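Skustville Bedtime Diaries, README

The collection has 100 short diaries written by parents of children between 3 and 9 years old. Each parent wrote down what happened between dinner and sleep, in their own words. Latifa Zerouali collected the diaries and Mariama Dankwa checked the spelling, but we did not correct the grammar.

Files

diaries.csv has one row per evening, 4,000 rows in total. The column "delay" is in minutes. An empty cell means the parent forgot to write it, so please do not read it as zero.

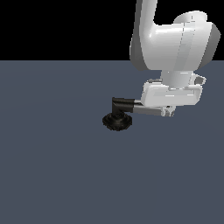
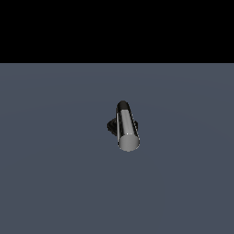

Names of children are replaced by letters. If a parent wrote the name of a school, we put "school" in its place. Brothers and sisters share the same family number.

Known problems

The evenings in March are fewer than in other months. Some parents count reading time as delay and some do not.

Last update: September 2024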